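**Linen and knitwear: summer storage, changes from this issue**

12 September 2022

The summer storage notes in the July issue produced more correspondence than the boiler item, most of it on two points: what to do with knitted things that have no flat shape, and whether clear boxes are worth the extra money over card. Both are dealt with below. The loan scheme at Randulham continues on the same terms, with boxes signed out at the front desk and returned clean.

Sort on the bed. A made bed gives a large, clean, soft surface at a workable height, and anything put down on it stays in view. Leave the bedspread on, push the blankets up towards the head and keep the near half clear for folding. Garments still in use should be piled to one side before the box is opened, otherwise they go in with the rest and have to be dug out in the first cold week.

Knitted items go in by weight. Heavy jumpers at the bottom, folded once across the body with the sleeves laid flat behind. Hats, socks and other small pieces go on top or down the sides. Pointed and tapered pieces should be laid on their side with the tip turned in. Forcing the tip upright under the lid leaves a crease in the knit that steam does not always remove. Jozefína Danko reports good results from putting a sheet of plain tissue inside hats, and the method is now in the folding guide.

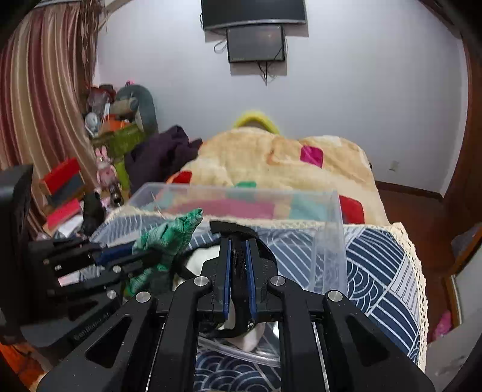 Should cedar blocks go in the same box as wool?

They can, provided they are wrapped in a piece of cotton and do not touch the knit. Bare cedar may mark pale wool. Sand the blocks lightly once a season and replace them when sanding no longer brings back the smell.

On boxes: clear plastic remains the recommendation for anything kept under a bed or on top of a wardrobe. The contents can be checked without lifting the lid, and a damp patch shows early. Card is acceptable on a dry shelf indoors. It should not be used against an outside wall. The Stimia boxes bought for the scheme have held up well, apart from 2 lids which split at the corner when stacked full. Those have been withdrawn. Members holding a Stimia box with a white line across any corner of the lid should bring it in for exchange.

Straps, belts and ties should come off before storage and go in a separate cotton bag. Buckles catch in loose knit, and dark webbing can transfer colour to white cloth if either is put away damp. Label the bag with the name of the garment it belongs to. The desk is still holding a dressing gown cord from last winter and would like it collected.

Lace edging needs more care than it generally gets. Where a bedspread has a lace border, fold the border inwards over the main cloth first, then fold the whole in thirds, with the lace on the inside. Do not iron a fold into it. If the bedspread is staying on the bed, see that the border hangs free of the castors and the underside of the drawer fronts. Repairs to edging can be left with Sointu Miettinen, who asks that the piece be washed first and that the damaged length be marked with a pin at each end.

Fleecy and long-pile blankets should not be compressed. Vacuum bags save space but flatten the pile, and on blankets with sewn patches they tend to pull the surrounding fabric out of line. Fold loosely and store last, on top of everything else, or leave the blanket out and use it.

Wash instructions are unchanged. Everything is to be clean and fully dry before it goes in. Thick knits take longer at the seams than in the body, so check the underarm and the ribbing by hand.

The revised folding guide is 16 pages and replaces the earlier sheet. We have printed 300 copies, available at the Randulham desk and from the Sturkus reading room during opening hours. Corrections should be sent in writing, quoting the page. The next item in this series will cover curtains, including lined curtains and the removal of hooks.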